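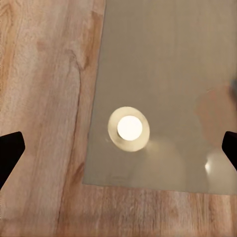
Would we buy the Trirnon simulation kit at the price quoted?
For the reflective-surface work, probably; for everything else the trial license has told me we can wait until Nerko's version gets a working installer.

February, bench 2, trial license still running

Carola asked for a verdict on one page. Lilian asked for the numbers. Ludger asked whether the thing would finally stop using his workstation overnight. Notes toward all three.

Install went fine on the second machine. On the first it wanted a driver older than the one we have, said so in a log file, and put a cheerful green check mark on the screen. I have written to support at Hinditz. Their reply thanked me for my enthusiasm.

Render setup: wrist view looking down, glossy panel on the wood tabletop, both fingers in view, gap wide open. I left the lamp reflection in on purpose. The default material library has a "gloss" slider that goes from chalk to bathroom mirror, with most of the interesting values crammed into the first bit of travel. Type the number in, don't drag.

The round highlight is the good part. It lands between the fingers, a bit above tip height, bright white in the middle with a pale yellow ring, and our old detector would take one look at that and try to pick it up. Elfriede has been asking for a nasty test case since she joined. She can have this one.

Wood texture is better than I expected from the brochure. There is proper grain, knotty in the upper left, and it goes soft near the bottom. Haven't found the setting for that yet. Manual has a chapter called "Softness" which is about grippers.

Batch run: 1566 renders requested, 281 rejected by the kit's own sanity check. Of those, 107 were flagged "panel not found," including several where the panel took up most of the view. I sympathize. The check is looking for four corners, and with the panel running off two sides it gets one. Sieglinde turned the corner rule off and the 107 went through. She has not told me where the switch is and I suspect it's a text file.

Load time per scene is 30 seconds on Ludger's machine. On mine I went for coffee.

Against Wegener, who quoted us last fall: Wegener's lights are nicer and their license server is a punishment. Trirnon runs offline, which settles it for the basement.

To do
- ask Hinditz if the corner rule can be set per scene
- rerun with lamp moved to the left, same panel, same finger opening
- same again with the gloss well down, so Elfriede has something to compare
- find out what "priority support" means when the regular kind answers in a week
- give Ludger his nights back

Lilian: the reject log is in the shared folder under "kit trial." Ignore the one called "final," it's the first one.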